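2018年6月24日

午前中はCondberg短編映画祭の上映素材の確認に充てた。応募の締切は過ぎており、残っているのは通過作品のファイル検証と字幕の突き合わせである。検証の手順は昨年と同じで、コンテナ、フレームレート、音声チャンネルの割り当て、ラウドネスの順に見る。フレームレートが混在している作品が3本あった。いずれも23.976と24の取り違えで、長さの差は小さいが、字幕の後半がずれる。制作者に再書き出しを依頼するメールを送った。

問題はStadariの長編である。DCPの検証でハッシュが一致しないリールが見つかった。転送時の破損か書き出し時の不備かは、再コピーしてみないと判別できない。原盤のドライブはLizelle Le Rouxさんの手元にあるので、再送を頼んだ。返信は夕方に来て、明日発送とのこと。

昼過ぎ、クラウドファンディングの管理画面を更新した。支援者数は609人。目標には届いていないが、期間はまだ残っている。返礼品のうち、プログラム冊子の印刷部数は800部で確定とし、入稿データの仕様を印刷所のFemikに送った。塗り足しは上下左右とも3ミリ。表紙の黒はリッチブラックを使わず、スミ単色にする。昨年の裏写りを考えると、インキ総量は抑えておきたい。 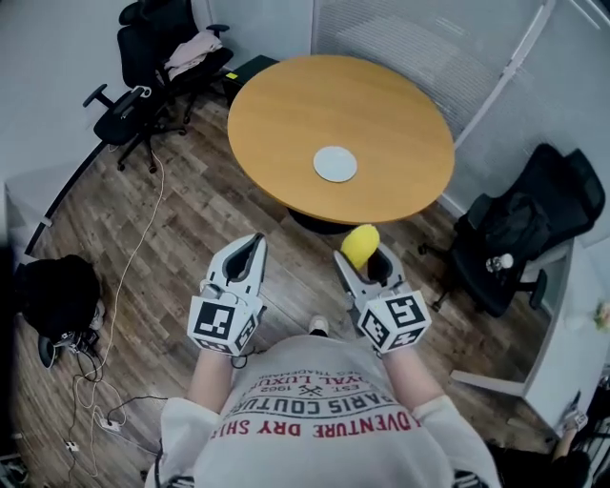

板張り風の床、真上から。白い長袖、両手にグリッパー。

午後は字幕の作業に戻った。Quintelaの作品は台詞が多く、1行の字数上限を守ると意味が落ちる箇所がある。原則として1秒4文字で計算しているが、早口の場面では収まらない。二人が同時に話すくだりは片方を捨てるしかなく、どちらを残すかを英語字幕版と照合して決めた。固有名詞の表記ゆれも見つけた。長音の有無が前半と後半で異なっていたため、用語表に合わせて長音ありに統一し、用語表のほうにも初出のタイムコードを追記した。

改行位置の規則も見直した。助詞の直前では切らない。漢数字と算用数字は作品ごとに統一するが、看板や書類の訳については画面の表記を優先する。斜体は横字幕でのみ使用し、縦字幕では使わない。
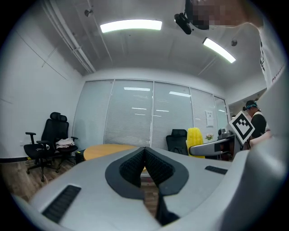 会場の明るさについて、機材担当と電話で協議した。小さいほうの部屋は暗幕を引いても非常灯の光がスクリーンの下端に回る。投影輝度の測定は客席の照明を完全に落とした状態で行い、非常灯だけを点けた値を別に記録することにした。質疑応答の時間は天井灯を点ける。写真に写っているような白い天井に長方形の照明という部屋だと、点灯時に光が天井から全体に回り、スクリーンの黒が浮くはずである。したがって質疑中に静止画を投影する場合は、暗部の多い場面写真を避け、白地に黒文字のスライドを用意する。スライドの文字の大きさは最後列から読めることを基準とし、当日の設営時に確認する。

音響は2系統に分ける。上映用はサーバーからプロセッサーへ直結し、司会のマイクは別卓で受ける。昨年は同じ卓にまとめたため、上映開始時にマイクのフェーダーが上がったままになっていた。今年は進行表にミュートの欄を設け、担当者が記入する。

夜、8月の上映順の第二案を作成した。短編プログラムは合計尺で組むと後半が重くなるため、作品間の黒味を含めて計算し直した。黒味は各5秒。Quintelaの作品を先頭に移し、無台詞の作品を間に挟んだ。Stadariの長編は再検証が済むまで仮置きとする。

未処理の件。再書き出しファイルの受領確認。Stadariのドライブ受け取りとハッシュの再計算。Femikからの見積もりの返答待ち。字幕は残り2本で、うち1本は台本が未着。明朝、配給側に催促する。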